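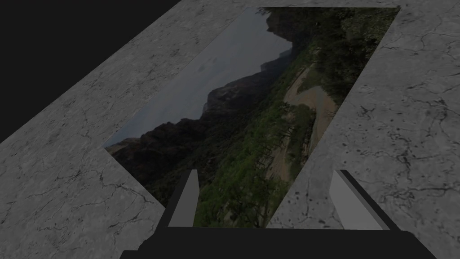
**Delia Figueroa**
*Member, Greltico Town Photo Help*

**How do I shoot a storefront without getting myself in the glass?**

Hi everybody! I post a picture of our downtown every Monday, and this week's was supposed to be the old Garcia shoe store on the corner, which has the most wonderful hand-painted lettering on the window. I went over after breakfast, took 89 pictures (yes, really), and in nearly every one of them there I am, plus the bank across the street and a parked van. I'd love to show the lettering and a little of what's inside. I have a small camera, a kit lens and no tripod, and I'm not very good with editing. Is there a trick to this, or do I just need to go at a different time of day? 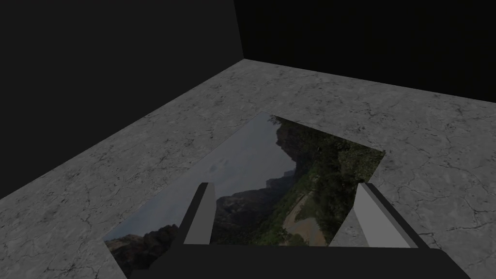
*Landscape photograph on a gray marble-look floor*

**Yasaman Ansari**

Hi Delia, what a nice project, and I feel for you with that van! Time of day will help you the most. Go when your side of the street is lit and the far side is in shade, so there's nothing bright over there for the glass to pick up. If the store leaves its lights on, the half hour after sunset is lovely too. Then take two steps to the side and shoot at a slant. You'll lose yourself from the glass, and the lettering will still read fine. A polarizing filter does a lot at an angle like that (turn it slowly and watch the bank fade out) but very little when you're square to the window. I got by for years with a black sweater and a dark umbrella held behind the camera. 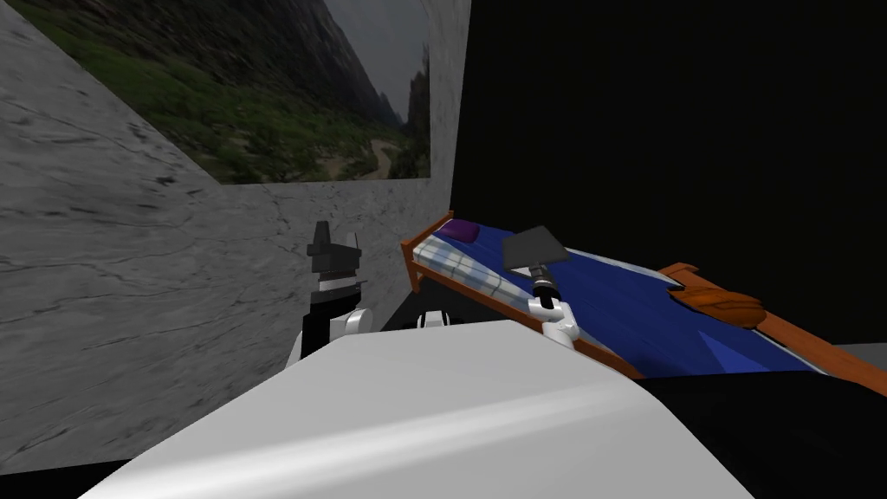
*Mountain valley picture on a marble-textured wall*

**stoka66**

polarizer. used ones are cheap, check the thread size on your lens first 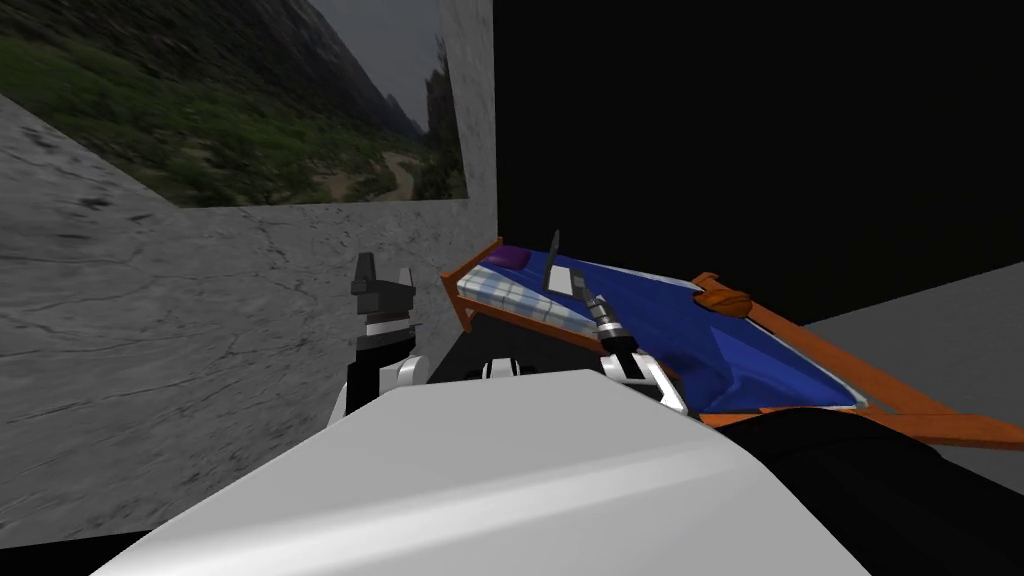

**Yasaman Ansari**

Coming back to add one thing about the slant, Delia, as I hurried past it. Once you step to the side, the sidewalk and the curb turn into long lines, and you get to choose where they go. Think of the big landscape picture hanging on the gray wall, with the pale dirt path curving through the green hills toward the lower right. Your eye picks up that path and goes right along it into the valley. Let your curb do the same and have it lead to the Garcia lettering. Do post the new one when you have it, I'd love to see that window!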